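Orkgate Peel-and-Stick Wallpaper: Six Months On

16/05/2020
By Tarun Pandey

I bought the Orkgate stuff in October, after a weekend of watching cheerful people do a whole hallway in the time it takes me to find a level. It cost me $105 for the half bath, plus another roll when I cut one panel upside down.

The box promises you can reposition it. You can, once. The second time it stretches, and your flowers no longer meet at the seam. Mine miss by the width of a pencil, right at eye level for anyone sitting down.

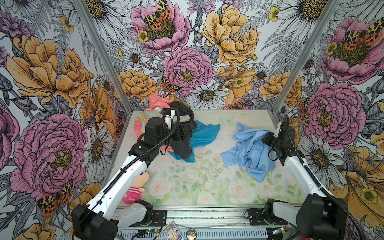 Big prints forgive a lot, though. From the door you'd never spot the seam, and my neighbor Yuxi Shi, who notices everything, only asked why I'd papered over the light switch. (I have since found the light switch.)

Corners are where it lets go. By January two had curled, and the maker's advice was a hair dryer and firm pressure. That held for 11 days. A dab of ordinary paste has held ever since, which rather spoils the "no paste" on the label.

Cleaning is easy. Toothpaste wipes off. The smell took a week to leave.

I'd buy it again for a closet. Three stars, and get a spare roll.

Contact | © 2020 Nellbridge Home Notes | Back to top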